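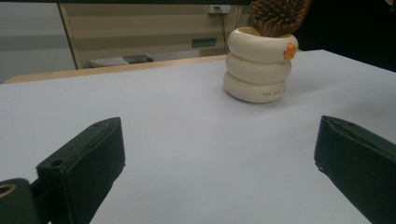
Terence Holroyd

I have a new favorite thing in the shop, and it's a duck. Well, it's three fat rings one on top of the other in a creamy white glaze, with a little orange beak poking out of the side of the top one and a tiny dark dot beside it that I take for an eye. That is all the duck you get, and it is plenty! There's a short line of small red lettering on the bottom ring too, which I like very much, the way I like a maker's stamp on the bottom of a good bowl.

It came in with the fall delivery from Casulden, tucked between two boxes of soup plates, and it has been standing on the big white tabletop in the back room ever since. I was supposed to put it on the shelf with the rest of the ceramics. I keep walking past it and turning it a bit so the beak faces the door.

What I love is the shape. The rings bulge out like something you could float on in a pool, and the top one is the widest, so the whole piece looks a little top-heavy and rather pleased with itself. The glaze has a soft shine that shows up best on the upper curve of each ring. Put it near a window, off to one side, and you get a brighter line along the top and a gray shade underneath, three times over. Under a ceiling light it goes flatter and you lose some of that. So, side light if you have it!

A few of you have asked what to put in it. It's a holder, and I'm not going to be strict about what it holds. At my house the same sort of piece lives on the desk with pencils in it, the short ones at the front. My sister has hers by the stove and swears by wooden spoons, though she has the small kind, and I wouldn't load one up with a heavy ladle. Toothbrushes are a good answer. So are paintbrushes, knitting needles, and those long matches that never fit back in their box. I tried dried grasses in one last March and liked it for a week, and then it looked like the duck was wearing a hat, so I took them out again.

If you're choosing where it goes, give it some room. I had one on a crowded windowsill for ages and hardly noticed it. Then I moved it to a bare white surface — a plain board laid on a wooden table, nothing fancy — and suddenly there it was. Cream on white sounds like a bad idea, and I'd have told you so myself, but the warm color comes up beautifully against a cooler, grayer white. The orange of the beak does the rest. On dark wood it looks more like an ornament, if that's what you're after, and on a patterned cloth I think you lose the outline, so I'd skip the cloth.

Cleaning is simple enough. Warm water, a soft cloth, and a fingertip in the grooves between the rings, where dust likes to sit. I go gently near the beak. I also keep mine away from the dishwasher, lettering and all, but I'm old-fashioned about dishwashers.

While we're on the subject of things with rounded edges, the Cirneo egg cups are back in the cream and in a gray that's a touch darker than the last batch. The Drukano trays are here as well, and the narrow one makes a good landing spot for a holder like this if you use it by a sink. I've had a tray under my toothbrush holder for years and would not be without it. The Huamán woven mats are still on their way. I know, I said that last time. I have seen the paperwork now, so I'm hopeful.

The duck is 39 dollars. There are more in the stockroom, still in their boxes, and I'll bring them out once I've cleared the shelf of the blue jugs, which are going down to 47 dollars to make space. If you want one held for you, reply to this newsletter with your name and I'll put a slip in the box. Please say if it's a present, as I've got a roll of plain brown paper and a lot of orange string that I bought specially for the purpose, and I'm longing to use it.

And do send me a note about where yours ends up. One reader already has plans for crochet hooks, sorted by size, and I would very much like to see that.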